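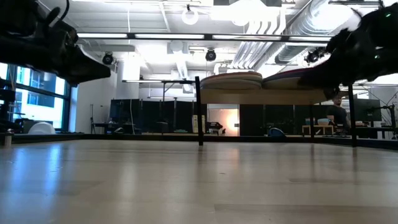 Table Care: What I'd Skip

Most wood polish is a bottle of shine you'll be wiping off again by July. I bought the Flultora spray, used it for 90 days on half of my table, and couldn't tell you which half. A damp cloth and a drop of dish soap did the same job. Dry it right away, going with the grain.

The walnut trick for scratches? It darkens them for a day or 2. On pale wood it leaves a smudge.

Matte plates are sold as "scratch hiding." I doubt it. Mine picked up gray knife marks within 4 weeks, and baking soda paste took off most of them. Test it on the underside first.

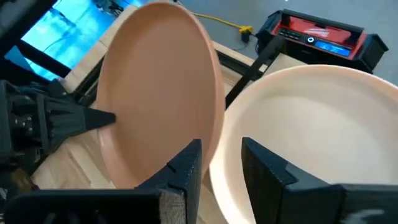 White Rings

Mayonnaise, toothpaste, cigarette ash: I've tried them all, and mostly I got a smelly table. Leave the ring alone overnight before you rub anything into it.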